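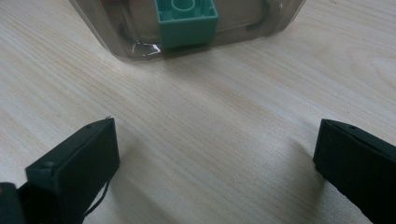 로봇·자동화 > 장비 리뷰
읽는 시간 8분 | 공유 50 | 댓글 18

로봇 없이 로봇 데이터를 모으는 대여 키트, Cerach를 써 봤다

로봇 팔을 사지 않고도 로봇 팔에 넣을 시연 데이터를 모으려는 곳이 늘었다. 대학 연구실은 예산 때문에 그렇고, 작은 제조사는 아직 어떤 팔을 살지 정하지 못해서 그렇다. Pundbridge가 내놓은 Cerach는 이 수요를 겨냥한 대여형 키트다. 손에 드는 그리퍼 두 개와 거기 달린 카메라, 기록용 소형 컴퓨터, 케이블 한 묶음이 한 상자로 온다. 녹화와 검수는 Tado라는 프로그램이 맡는다.

본지는 키트를 16일 동안 빌려 썼다. 대여료는 일반 고객과 같은 금액을 냈고, 원고는 Pundbridge에 미리 보여 주지 않았다. 대여료와 구성은 2026년 6월 22일 기준이며, 이후 바뀔 수 있다.

설치

상자를 열고 첫 녹화를 시작하기까지 50분이 걸렸다. 그중 절반은 케이블을 정리하는 데 썼다. 그리퍼마다 선이 하나씩 나와 컴퓨터로 들어가는데, 앉은 자리에서는 이 선이 팔 쪽으로 내려와 책상 앞으로 빠지게 된다. 선을 어디로 보낼지 미리 정해 두지 않으면 작업 도중 소매나 의자 팔걸이에 걸린다. 설명서에는 이 부분이 한 줄로만 적혀 있다. 키트에 든 벨크로 끈은 짧아서 따로 산 것을 썼다.

초기 보정은 Tado가 화면으로 순서를 알려 준다. 그리퍼를 다 벌렸다가 다 오므리고, 책상 네 귀퉁이에 한 번씩 갖다 대고, 잠시 가만히 둔다. 한 번에 통과되지 않으면 어느 단계에서 막혔는지 표시된다. 오류 문구는 번역이 어색하지만 뜻은 통한다. 보정값은 컴퓨터를 끄면 사라진다. 매일 아침 같은 절차를 반복해야 한다는 뜻이다. Pundbridge 쪽에 물으니 저장 기능은 다음 판에 들어간다고 했다.

무게와 손맛

그리퍼 하나의 무게는 437그램이다. 처음 들면 가볍다고 느낀다. 한 시간쯤 지나면 생각이 달라진다. 팔꿈치를 책상에 올릴 수 없는 동작이 많고, 한 손이 물건을 집는 동안 다른 손은 허공에 떠 있어야 할 때가 있다. 본지에서는 네 명이 번갈아 썼는데, 손목이 가장 먼저 피로해졌다. 쓰지 않는 쪽을 책상에 내려놓는 습관을 들이자 한결 나아졌다.

집게는 손잡이를 쥐는 만큼 오므라든다. 힘이 그대로 전달되는 편이라 단단한 물건은 문제없이 집힌다. 얇은 것은 어렵다. 종이 한 장, 납작한 나사받이, 책상에 붙다시피 놓인 뚜껑은 여러 번 시도해야 했다. 손가락으로 하던 일을 뭉툭한 집게 두 짝으로 하는 셈이니 요령을 새로 익혀야 한다.

과제는 단순한 것부터

Pundbridge는 첫 과제로 장난감 블록을 플라스틱 통에 옮겨 담는 작업을 권한다. 흔하고 값싼 물건이라 잃어버려도 부담이 없고, 블록을 집는 각도가 조금씩 달라져 연습이 된다. 투명하거나 반투명한 통은 안이 비쳐 보여서 카메라 영상이 까다로워진다. 벽에 빛이 반사되면 통 모서리와 안에 든 물건의 경계가 흐려진다. 나중에 학습시킬 모델이 투명한 용기를 다뤄야 한다면 처음부터 이런 통으로 모으는 편이 낫고, 그렇지 않다면 불투명한 통으로 시작해도 된다.

태국 회사 Kaewmanee는 이 키트를 두 달째 쓰고 있다. 소형 부품을 포장하는 업체로, 포장 라인 한 곳에 양팔 로봇을 들일지 검토하는 중이다. 현장 책임을 맡은 Thitima Rattanakul은 블록 과제를 건너뛰려다가 되돌아왔다고 했다.

“바로 우리 부품으로 시작했습니다. 첫 주 데이터는 거의 버렸어요. 작업자마다 집는 방식이 달랐고, 무엇이 잘된 시연인지 기준도 없었습니다. 블록으로 돌아가서 기준부터 맞췄습니다.”

그가 말한 기준은 세세하다. 시작할 때 두 그리퍼를 어디에 둘지, 떨어뜨린 물건을 다시 집을지 아니면 그 회차를 버릴지, 끝난 뒤 손을 어디까지 물릴지를 종이에 적어 벽에 붙였다. 작업자 교육에는 하루가 들었다.
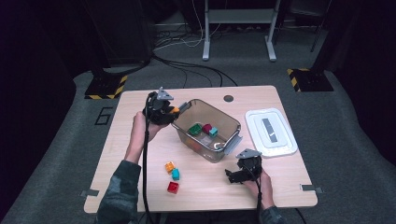

로봇이 없는 상태에서 모은 데이터를 나중에 산 로봇에 그대로 쓸 수 있을까?

그대로 쓰기는 어렵다. 집게 모양과 카메라 위치가 비슷한 로봇이라면 변환 과정이 짧고, 크게 다르면 그 로봇으로 직접 모은 시연을 일부 섞어야 한다. Pundbridge는 변환 도구를 Tado에 포함해 제공하지만, 어떤 팔이든 된다고 보장하지는 않는다. 팔 기종을 이미 정해 두었다면 계약 전에 지원 목록부터 확인해야 한다.

Tado로 검수하기

녹화가 끝나면 영상과 그리퍼의 움직임, 집게가 벌어진 정도가 시간축 위에 나란히 뜬다. 검수자는 회차마다 통과, 보류, 폐기 가운데 하나를 고른다. 단축키가 있어 손이 빠른 사람은 금방 익힌다. 카메라가 오래 가려졌거나 위치 추적이 끊긴 구간에는 자동으로 표시가 붙는다. 이 기능은 쓸 만했다. 표시된 구간은 대부분 실제로 문제가 있었다.

아쉬운 점은 메모다. 회차에 글을 남길 수는 있는데 검색이 되지 않는다. “왼손 미끄러짐”이라고 적어 둔 회차를 나중에 모아 보려면 목록을 처음부터 훑어야 한다. 본지는 결국 표 계산 프로그램을 따로 열어 두고 같은 내용을 두 번 적었다.

내보내기 형식은 세 가지이고 모두 공개된 규격이다. 대여가 끝난 뒤에도 파일은 고객 것으로 남는다. 원본 영상은 Pundbridge 서버로 올라가지 않도록 설정할 수 있으며, 초기값은 올리지 않는 쪽이다. 공장 내부를 찍어야 하는 고객에게는 이 점이 중요할 것이다.

만든 쪽의 설명

Pundbridge에서 제품을 총괄하는 Tane Rewi는 화상 인터뷰에서 판매 대신 대여를 택한 이유를 이렇게 설명했다.

“고객 대부분은 데이터를 모으는 기간이 짧습니다. 몇 주 집중해서 모으고, 학습을 돌려 보고, 모자란 부분을 다시 모읍니다. 장비가 선반에 있는 시간이 더 깁니다. 그리고 집게 끝은 닳습니다. 저희가 돌려받아서 갈아 끼우는 게 품질을 맞추기 쉽습니다.”

집게 끝의 마모는 본지도 겪었다. 반납할 무렵에는 끝부분 표면이 처음보다 거칠어져 있었다. 집는 데 지장은 없었다. 교체용 부품은 대여료에 포함되어 있고, 요청하면 택배로 보내 준다. 다만 국내 창고가 없어 도착까지 시간이 걸린다.

무선으로 만들 계획이 있는지도 물었다. Rewi는 시제품은 있지만 배터리를 넣으면 손목 부담이 커지고 영상 지연도 늘어난다고 답했다. 당분간은 유선을 유지한다고 한다.

비용

기본 대여 기간은 18일이고, 본지처럼 일찍 반납해도 금액은 같다. 연장은 하루 단위로 계산한다. 왕복 운송비와 보험료는 별도이고, 통관에 드는 비용도 고객이 낸다. 견적서를 받을 때 이 항목들을 한 장에 합쳐 달라고 요청하는 것이 좋다. 처음 받은 견적에는 대여료만 적혀 있었다.

인건비도 계산에 넣어야 한다. 키트는 한 사람이 쓰지만, 물건을 원래 자리로 돌려놓고 녹화 상태를 지켜볼 사람이 한 명 더 있으면 속도가 확연히 다르다. Kaewmanee는 두 사람을 한 조로 묶어 오전과 오후에 역할을 바꾼다. Rattanakul은 손목 문제 때문에라도 이 방식을 유지할 생각이라고 했다.

어떤 곳에 맞나

양손 작업을 자동화할 생각이 있고, 로봇을 사기 전에 그 작업이 학습으로 될 만한 것인지 가늠해 보려는 곳이라면 빌려 볼 만하다. 설치가 어렵지 않고 검수 프로그램도 기본은 갖췄다. 한 손이면 되는 작업에는 과하다. Pundbridge에는 그리퍼 하나짜리 구성이 없어서 같은 값을 내고 하나를 놀리게 된다.

얇거나 무른 물건을 주로 다루는 곳은 실물을 먼저 만져 보기를 권한다. 회사에 요청하면 집게 끝 견본만 따로 보내 준다. 우리는 이 사실을 반납 전날에야 알았다.

Kaewmanee는 6월 말에 대여를 한 차례 더 연장할지 정한다. 남은 과제는 뚜껑 닫기다. Rattanakul은 통을 한쪽 집게로 붙들고 다른 쪽으로 뚜껑을 누르는 동작이 아직 작업자마다 다르다며, 벽에 붙인 기준표에 이 항목을 추가하는 중이라고 했다.

태그: 로봇 학습, 시연 데이터, 양손 그리퍼, 장비 대여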